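Recording Shelf Tasks with the Hand-Held Gripper

Operator guide, Esthorpe collection site. Maintained by Ileana Ciobanu. Applies to all open-shelf tasks recorded for the Plososville project.

Read this guide once in full before a first session. Operators who have already recorded at another site should still review the sections on pacing and rejected episodes.

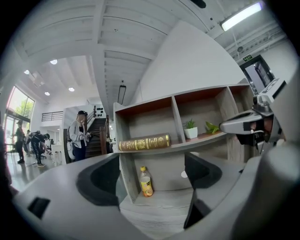
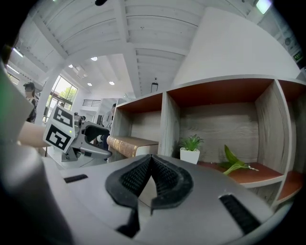 DATA COLLECTION > SHELF TASKS

Purpose

Each episode is one complete example of a person moving one object with the gripper. The learning system receives the camera video, the jaw opening and the estimated path of the tool. It receives no explanation of what the operator intended, so the motion itself must be clear from the first second to the last.

Preparing the shelf

1. Place objects in the compartments according to the layout card for the session. A layout normally mixes shapes that call for different grasps, such as a thick book lying flat, a small plant in a square pot and a leafy cutting.
2. Leave the shelf unit where it stands. If it must be moved, start a new session.
3. Keep the overhead lights on for the whole session, including when daylight is strong.
4. Close both jaws fully, open them fully, and confirm that the reading on the tablet follows.

Recording an episode

1. Stand at a comfortable distance with the gripper level and the compartments in view.
2. Start the recording and hold still for two seconds.
3. Approach the object at a steady pace. Do not rush the approach and then slow sharply at the shelf edge.
4. Close the jaws until the object is held. A book should be taken by its thickness, a pot by opposite sides and never by the leaves. For a cutting, grip the stem.
5. Lift clear of the shelf floor before moving sideways — dragged objects are the most frequent cause of rejection at this site.
6. Set the object down in the target compartment, open the jaws, and withdraw in a straight line.
7. Hold still again, then stop the recording.

Working with two grippers

When two grippers are in use at the same shelf, agree beforehand which operator moves first. Marker cubes should face outward and must not be covered by a sleeve or a hand. The second operator waits until the first tool has left the compartment. Colleagues may pass through the room during recording, but should not reach between the gripper and the shelf.

Varying the examples

A full set is 49 episodes, divided into seven blocks. Change the starting height and angle between blocks, and exchange the positions of at least two objects. Small differences in approach are wanted. Do not try to reproduce the previous episode exactly.

Rejecting an episode

Mark an episode as rejected on the tablet if the object is dropped, if the jaws strike a divider, or if tracking is lost. Do not delete it. Bogdan Surdu reviews rejected episodes each month, and up to 27 per set have been recovered by trimming. An attempt in which the first grasp slips and the operator corrects it smoothly may be kept — tag it "regrasp".

Ending the session

Return the objects to their storage box, upload before disconnecting the gripper, and enter the layout number in the site log. Sessions recorded without a layout number cannot be added to the training set.

Related pages
Layout Cards: Shelves and Cabinets
Checking Marker Cubes Before a Session
Zorkach Tablet Software: Upload Errors
Tagging Regrasp Episodes
Sundqvist Site: Operator Schedule, December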